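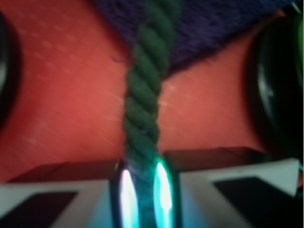

Storing and Caring for Twisted Rope

Twisted rope, also called laid rope, is usually made of three strands wound around one another. It holds its shape because the twist in the strands works against the twist in the rope. Most damage in a home workshop comes from poor coiling, dirt and sunlight.

Coiling

Find the direction of the lay first. Hold the rope upright. If the strands rise to the right, it is right-laid and should be coiled clockwise. If they rise to the left, coil it counterclockwise. A coil made against the lay will kink when it is paid out. Leave the last 30 inches free, wrap it around the neck of the coil and pass the end through the top.

Finishing the ends

Wrap the rope tightly with tape before cutting. Nylon and polyester ends can be melted with a hot knife. Cotton, hemp and other plant fibers do not melt and must be whipped with twine. Make the whipping at least as long as the rope is thick. On 8 mm rope I use 10 turns of waxed twine. Pull the last turn under with a loop and trim flush.

Washing

Shake out grit before wetting the rope. Soak in lukewarm water with a little mild soap for about 10 minutes, then rinse until the water runs clear. Do not use bleach. In a washing machine, put the rope in a mesh bag and skip the fast spin. Dyed rope should be washed alone the first time. Dry in shade, in loose loops over a rail. Plant fiber rope shrinks when wet and should not be left tied under tension while it dries.

Inspection

Open the lay slightly by twisting against it and look between the strands. Powder or short broken fibers mean internal wear. Stiff sections, glazed spots and a change in thickness are also grounds for cutting out that length. Never use worn rope for lifting or for tying down a load.

Storage

Hang coils on a wide wooden peg. A nail leaves a sharp bend. Keep rope off concrete floors and away from battery acid, paint thinner and rodents. Tag each coil with length, fiber and date of purchase.

Updated 7th July. The note on right-laid and left-laid rope was corrected after a letter from Vernon Petrenko.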